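Votcombe stone yard open day, June

Got there late, car park full by 10, ended up on the verge. Leung do the worktops, Tanamance do the coloured panels, both in the one long shed. Free tea. No biscuits left.

Went in for the grey marble mainly. The kitchen at home is 4 metres of tired beige and I've been promised a change. Veining is much busier than in the brochure -- thin white and pale lines all over, a bit of rusty orange in places, almost like cracks. Cloudy dark patches too. I liked it, my other half less so. Quoted 884 for the short run, 108 on top for the sink cutout, fitting extra (didnt get a figure).

They had a bright blue triangle on the marble, matt, slightly speckly. Very loud against the grey. Would do for a splashback if you're brave.

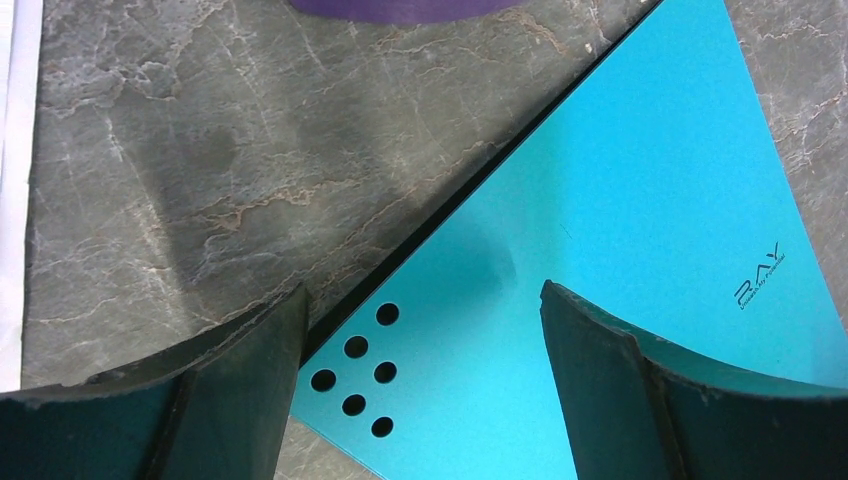
Getting there and the rest

Follow signs for Grakulholm then left at the garage, the satnav wants you to go right. Lane is narow. Offcuts bin by the gate, help yourself before noon. Polishing demo was at 2 and we missed it. The 700 minimum order applies to panels as well, so ask first.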